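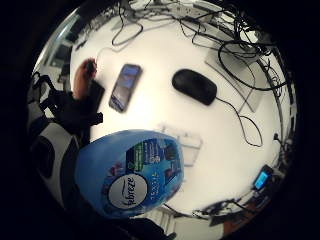

Soltar and Keltotico start Grenduvine project for returned goods

Staff at the Hartley site will teach the robots, and move to new tasks

HARTLEY, 8 January 2021 — Soltar, a company which receives and checks returned household goods for shops, announces today that it will put robots to work at its site in Hartley. The robots are supplied by Keltotico, with whom Soltar has worked on the project since August. The project has the name Grenduvine.

Every returned article must be taken from its box, turned to find the label, and placed in the correct tray. Until now all of this was done by hand. From this spring a part of it will be done by 16 robot arms, which will stand between the existing sorting tables in the first hall. The other halls stay as they are for the time being.

Soltar employs 315 people in Hartley. The company has agreed with the staff council that no person will lose his or her job as a result of Grenduvine. The agreement is valid for three years and can be extended. Hourly pay will not be lowered for those who change their task, and the early shift keeps its present starting time.

"Our people asked us first what will happen with their work, and this is a fair question," said the head of operations at Soltar. "Turning the same kind of bottle or box for a whole shift is hard for the wrists. We want to give this part away. The decision if an article can be sold again will remain with a person, because for that you need experience and also a good nose."

Robots which learn from hands

The arms are not programmed step by step. Keltotico collects examples of how people pick up and put down everyday articles, and the control software learns from them. Part of this work is done at an ordinary desk, between screens and cables, with the things that one finds in every office or home. The camera views must also be matched to each other, so that a position seen from one side agrees with the same position seen from the hand. For this purpose objects and sheets with printed patterns are used.
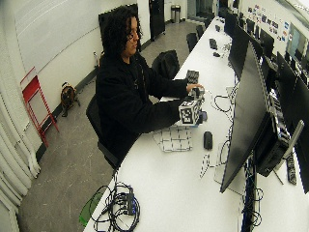

Work at the desk: a cube with black-and-white markers and a sheet with a printed grid.

More than 50 employees of Soltar have already put their names down for the training, which is given during paid working time. They learn how to show a movement so that it is useful for the software, and how to judge a recording afterwards. A recording in which the article slips is also kept, but it must be marked correctly. Nobody needs previous knowledge of computers to take part.

"In the beginning we thought that we would bring our own people for all the recordings," said the project manager at Keltotico. "Then we visited the sorting tables. The colleagues there take a spray bottle by the shoulder and not by the top, and they do it without thinking. We did not know this. Now they show us, and our software engineers sit beside them and write it down."

What changes on the floor

The sorting tables in the first hall will be moved apart to make place for the arms. The work at them will change too. Employees who until now unpacked and turned articles will mainly check quality, look after the arms and take over the articles that the robots put aside. Soft packages and broken glass will continue to be handled only by people.

The staff council was heard before the contract was signed and has asked for some changes. One of them concerns the cameras. They are directed at the hands and the goods, and the recordings may not be used to measure how fast a single employee works. Whoever does not want to be recorded can say so to the shift leader and will receive another task of the same pay grade.

"We are not against the machines," said a member of the staff council. "We wanted it in writing, and we have it in writing — also the part about the cameras. In the summer we will sit down again and look at what is working and what is not."

Soltar will decide about the second hall after this meeting.

About Soltar
Soltar receives, checks and sorts returned household goods on behalf of shops. Its site is in Hartley.

About Keltotico
Keltotico develops robot arms and control software for the handling of goods.

Press contact
Soltar, Press Office, Hartley
Visits to the first hall are possible for journalists after agreement with the press office.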